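Notice to the Staff of the Lower Hall

Issued by the Office of Works, Dosham, August 2022

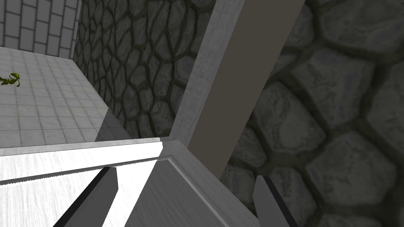 The Office reminds all staff that the cabinets of the Lower Hall are now opened, emptied and closed by the Solberg unit. Staff are asked to leave the doors alone during the unit's hours. Keys issued before May are to be returned to the desk in the envelope provided.

The Office has received 4 letters on this subject. Three concern the keys. The fourth, unsigned, asks who will now talk to the cabinets.

The writer is correct that this was done. The hall book records it from 1952 onward, in several hands. Clerks on the early round wished the cabinets good morning, and on the late round they reported the weather. No instruction to do so has been found. No instruction to stop was ever given.

The matter was referred to Plullano, where the unit's routines are written. Plullano replied that a greeting could be added at a cost of 205 per month, spoken or silent. The Office asked what a silent greeting would consist of. Plullano described it as a short pause before the fingers close on the handle.

The silent greeting has been approved. The late round will remain with the clerks, who may continue to report the weather until the Fastow transfer is complete. They are asked to stand clear of the unit while speaking.

Cabinet 1543 sticks in damp months and should be given more time. The unit has been told.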